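Rechercher dans les archives
Liste Presse-Syndication
4 réponses

Objet : Re: Facturation des reprises – titres locaux

Samedi 29 août 2026
De : Meifang Peng

Dénes Medve a écrit :
> Le barème Anaver prévoit 90 euros par reprise,
> quel que soit le tirage. Les suppléments sont-ils
> comptés à part ? Brarkdale nous en refacture 7.

Les suppléments encartés suivent le titre principal. Une reprise dans l'édition et dans son encart du même jour vaut une seule unité. Les 7 lignes de Brarkdale sont donc à contester, sauf si la signature a été modifiée entre les deux parutions.

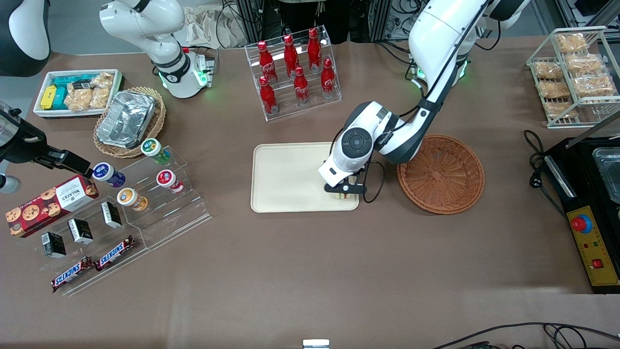

Pour le web, la règle diffère : l'unité court sur 26 semaines à compter de la mise en ligne. Au-delà, l'article doit être dépublié ou déclaré de nouveau. Parisi applique ce délai par titre, Disport par groupe – vérifier l'annexe du contrat avant d'envoyer le relevé.

Les avoirs demandés après la clôture de décembre passent sur l'exercice suivant. Joindre le numéro de dépêche et la page, sans quoi la demande est rejetée.

M. Peng

Partager (4)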